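Jastidum open day, Burham site, quick notes

Wrote most of this on the train back so excuse the mess. Will tidy later, maybe. 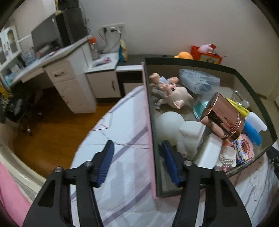 Jastidum does hand-held grippers for teaching robots household chores. Burham is where they build them and where the recordings come in. Doors at 10, I got there twenty past, badge, coffee, straight into the first talk. Short version: a person does the chore with the gripper in their hand, camera on it, and the arm learns from the recording later. Most of the chores they talked about are tidying. Boxes, drawers, desks. The box with the pink edge and the clear top, set on a striped bed sheet, is a good case of what they call a hard one. Doll, little pig toy, stickers, bottles, a shiny rose-gold canister, all crowded in together. Shiny and see-through stuff is the worst for the cameras, was told this by three different people. The blue ribbed pads on the jaws got a lot of questions too.

Workshop next. Small, smaller than I thought. Two benches for assembly, one for repairs. Jaws get bolted up, pads go on, then a squeeze test, 300 open-and-close cycles before anything ships. Noisy little rig. They let us feel the old pads next to the new ones. Old ones were smooth and hard, new ones give a bit. Asked how long a set lasts. Depends on the user, was the answer. Fair enough I guess.

Then got to try one. Heavier at the front than it looks, wrist knows about it after five minutes. Trigger is light. Picked up a sponge fine, a marker fine, dropped a spoon twice. You want to go fast and you can't, the guide kept telling everybody slow down, slow down. Also you have to keep your other hand out of it, much harder than it sounds. My recording probably went in the trash.

Lunch. Sandwiches gone by 12:30. Go early.

Afternoon was the arm demo. They run a Longo arm with the same jaws on the end, so what the hand did the arm can copy. Task was clearing a small table into a bin. First run went well, second run it stopped halfway and sat there, thinking or whatever. Restarted, finished. Took about 2 minutes for a job I'd do in ten seconds but still, kind of great to watch. Little kid next to me clapped. They said 433 recordings went into that one task, which seemed like a lot to me and apparently is not a lot.

Drustier had a table in the hallway, they do the software for sorting and labeling the recordings. Didn't stay long, screen was tiny and there was a crowd. Took the leaflet. The bit about throwing out bad takes automaticaly looked useful, want to read up on it.

Didn't get to: pad molding room (closed for the day), the talk on privacy when people record in their own homes. Wanted that one, clashed with the arm demo. Slides are supposed to go up in June.

Parking is bad, take the train. Ten minute walk, signs are ok until the traffic circle and then there are none, go left.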